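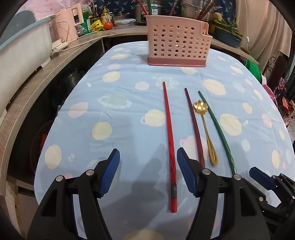 星柄のクロスの上の箸とスプーン、奥がピンクの箸立て

現場だより　箸をつかむ仕事を、機械に教えています
2023年3月3日

みなさん、おつかれさまです。ドロロウ食器サービス、仕分け室の担当です。今月の現場だよりは私の番がまわってきたので、去年の8月からうちの部屋で進んでいる「タウフィク」の話を書かせてください。名前だけは聞いたことがある、という方が多いみたいで、先週も配送のみなさんに「で、あれって結局なにしてるの？」と聞かれました。箸をつかんでます。ほんとに、毎日、箸をつかんでます！

知らない方のために書いておくと、仕分け室というのは洗浄機から出てきた箸やスプーンを種類ごとに分けて、お客さまの箸立てに戻していく部屋です。1日に4,000本。食堂さんごとに色も長さも違うし、同じ赤でもこっちの店は先が細くてあっちの店は丸い、なんてこともあります。私はこの仕事を14年やっていますが、いまだに赤とえんじを夕方の蛍光灯の下で取り違えます。目も疲れるし、なにより手首。冬の終わりごろになると、部屋じゅうで誰かしらが湿布のにおいをさせています。

そこでロボットを、という話になったわけですが、最初の説明会ではちょっと部屋の空気が重かったです。「じゃあ私たちはどうなるの」と聞いた人がいて（私です）、工場長は「人は減らさない、配置は相談する」と答えました。そのときの議事録は休憩室の掲示板にまだ貼ってあるので、読んでいない方はぜひ。

で、やってみたら想像とだいぶ違いました。大きな機械がどーんと入ってくるのかと思っていたら、届いたのは手で持つ道具だったんです。黒いアームの先に、ぎざぎざのついた青いパッドが向かい合わせになっていて、カメラもついている。プラスモントから来ているイェレ・ダイクストラさんいわく、人間がこれを持って箸をつかむところをたくさん録って、それをロボットのお手本にするんだそうです。つまり先生は私たち。急に先生と呼ばれると照れます。

使ってみると、これがまあ難しい。自分の指ならなんにも考えずにひょいと取れる箸が、パッドで挟むとつるんと逃げます。とくに並べた箸と箸のあいだにパッドを入れるところ。隣を押してしまうと、そっちが転がって、追いかけて、また転がって。初日の私は20分で汗だくになりました。イェレさんは「そのままで大丈夫、失敗も記録になります」と言うのですが、失敗が全部残っていると思うと、それはそれで緊張します。

やっているうちに、自分の手がふだん何をしていたのか、少しずつわかってきました。箸はまんなかより少し太いほうに寄せて持つと暴れない、とか。スプーンは柄が細いので、つかむ前に向きを合わせておくとか。私がいちばん苦戦しているのは金色の、すくうところが花の形になったスプーンです。かわいいんですけどね。柄の端が広がっているので、どこで挟むかで箸立てに入れるときの角度がぜんぜん変わります。これを言葉で新人さんに教えようとしたことは一度もありませんでした。「見て覚えて」で済ませてきたので、いまになって反省しています。

テーブルクロスのことも聞かれるので書いておきます。惑星と星の柄のやつです。最初はにぎやかすぎて箸が見えにくいんじゃないかと心配したのですが、イェレさんによると、真っ白な台だけで覚えさせると柄ものの上で迷うことがあるらしいです。しわもそのまま、アイロンはいらないとのこと。アイロンがけの係を決めようとしていたところだったので、助かりました。

さて、肝心の「仕事はどう変わるのか」です。いまのところ変わったことを、思いつくままに書きます。

まず、当番表にお手本づくりの枠ができました。ひとり8分で交代、続けて入るのはなしです。腕が疲れてくると動きが雑になるから、というのもありますが、手持ちの道具は地味に重いので、ここは私たちのほうからお願いして短くしてもらいました。最初の案はもっとずっと長かったんです。言ってみるものですね。

それから、この時間は仕分けの本数に数えません。前は記録に入った日だけ本数が落ちて、集計表の自分の名前の横が赤字になっていました。あれは気分のいいものではなかった！　カイ・ビスゴーさんが集計の仕組みを直してくれて、先月から別枠になっています。赤字になっていた分もさかのぼって消えているはずなので、気になる方は事務所で確認してください。

あと、話す時間が増えました。仕分け中はみんな黙々とやるので、長く一緒にいても隣の人のつかみ方なんて見たことがなかったんです。録画をみんなで見る会があって、そこで「え、そこ持つの？」と大騒ぎになります。左利きの人は箸立てのどちら側から入れるかが違っていて、見ていて飽きません。録画には声が入らない設定になっているので、ぶつぶつ言いながらやっても平気です。私はだいぶ言っています。

心配がなくなったわけでもないです。仕分け室にロボットが入ったあと、私たちの手は検品とお客さまごとの詰め合わせにまわる予定、と聞いています。検品は立ち仕事が長いので、腰のつらい人には仕分けより大変かもしれません。椅子を入れてほしいという要望はもう出してあって、返事待ちです。それと時給のこと。お手本づくりは技能として評価に入れてほしい、と私は思っていて、次の面談で言うつもりです。同じ考えの方がいたら声をかけてください。ひとりで言うより心強いので。

ロボットのほうの腕前はどうかというと、まだ見習いです。プラスモントの作業場で試しているのを動画で見せてもらいましたが、箸を一本つかんでは止まり、じーっと考え、箸立ての手前でまた止まる。見ているこっちが息を止めてしまいます。でも太いほうをちゃんと持っていたんですよ。あれ、うちの部屋の持ち方です。ちょっとうれしくなってしまって、悔しいような気もしました。

これから録る予定なのは、箸どうしが重なっているところと、箸立てがもういっぱいのところ。箸立てが混んでくると、先に入っている箸が斜めに倒れて口をふさぐので、人間でもいらっとする場面です。配送のみなさん、回収先でへんな形の箸やスプーンを見かけたら、仕分け室まで教えてもらえると助かります。プラスタードの社員食堂さんの、やたら長い菜箸はもう登録済みなので大丈夫です。

見学もできます。お昼休みのあとならだいたい誰かが道具を持っているので、のぞきに来てください。体験したい方は袖のひらひらしていない服でお願いします。この前、私のカーディガンの袖がスプーンを二度も落としました。

次号の現場だよりは洗浄室の番です。乾燥機の新しいタイマーの使い方を書いてくれるそうです。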